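Kaewkla — Hardcover, Collected Edition

Written by Elínborg Riis. Art by Romain Hoarau. Translated by Genalyn Padilla.
Publisher: Pridwood
Format: hardcover, sewn binding, full color
Pages: 405
Language: English
Status: in stock, ships from our own shelves

First time in English. All of it, one book. The French albums came out in separate volumes and two of them have been out of print for years, so if you only ever found the middle of the story in a used bin, now you get the ends too.

What it is: a crime story, river town, one long rainy season. A ferry inspector named Kaewkla goes looking for a missing ledger and finds out that half the town is written down in it. Slow start. Then not slow. Riis writes short scenes and leaves a lot unsaid, Hoarau fills in the rest with faces and weather. Very good rain in this book.

Who it's for: readers of noir comics, European albums, anybody who liked Riis's earlier book Jisunetti. Not connected to that one, you can read them in any order. Mature readers — some violence, one rough chapter near the end.

The translation is new. Padilla went back to the original script pages for the dialog, not just the printed albums, and a few jokes that were dropped from the old magazine preview are back in. Lettering redone by Oddur Bundgaard to match Hoarau's hand lettering. Sound effects are translated in the art, no footnotes. 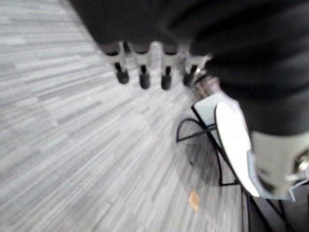 Is the Ullent short story included?
The eight-page Ullent story is in the back of the hardcover, after the sketchbook section. It isn't in the digital edition and Pridwood has no plans to add it.

Extras in this edition:
Ullent, short story, first time in color
Sketchbook section with Hoarau's character studies and unused covers
Intro by Troels Thoroddsen
Two pages of script next to the finished art
Ribbon marker

Limited version: same book inside, different cover, cloth spine, plus a print signed by Riis and Hoarau. 900 copies, numbered. We can't take requests for a particular number, sorry, they come sealed from the publisher and we ship them in the order they're stacked. Max 2 per customer on the limited. No maximum on the regular.

Trim size is the full album size, larger than a US comic. It will stick out of a standard comics shelf. Measure first if that kind of thing bothers you.

Preorders: 1,382 came in across both versions, which is a lot for us, and all of those went out before we opened regular sales. If you preordered and don't have yours, check your spam folder for the tracking email, then write to us with your order number.

Returns: unopened books only, and let us know before you send it. Dinged corners — send a photo and we'll swap it as long as we have stock. Limited version can be refunded but probaly not replaced.

Shipping: flat rate in the US. Outside the US is figured at checkout. The book is heavy, so overseas postage isn't cheap, and orders with more than one copy get split into seperate boxes.

The paperback is planned for May. Same pages, no ribbon, no script section. Price not set yet.

Page updated January 1, 2022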